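Unit 4: Planning the equipment budget
Case: shelf picking at Clurnham

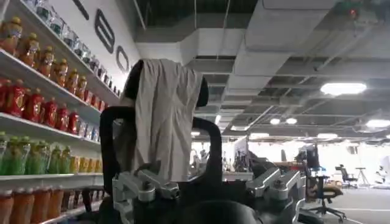

The price of the arm is only the first line of your budget. In the Clurnham case, Sutanto had 3,000 for fingers and spare parts, and 1,000 for shelving and stock. Bottles standing in rows by colour, as on the white shelves, must also be bought and replaced, so give them their own line. Ask Pledo for a delivery time in writing. Spare fingers need 24 days.

For the next class: prepare your own table, with one line for repairs.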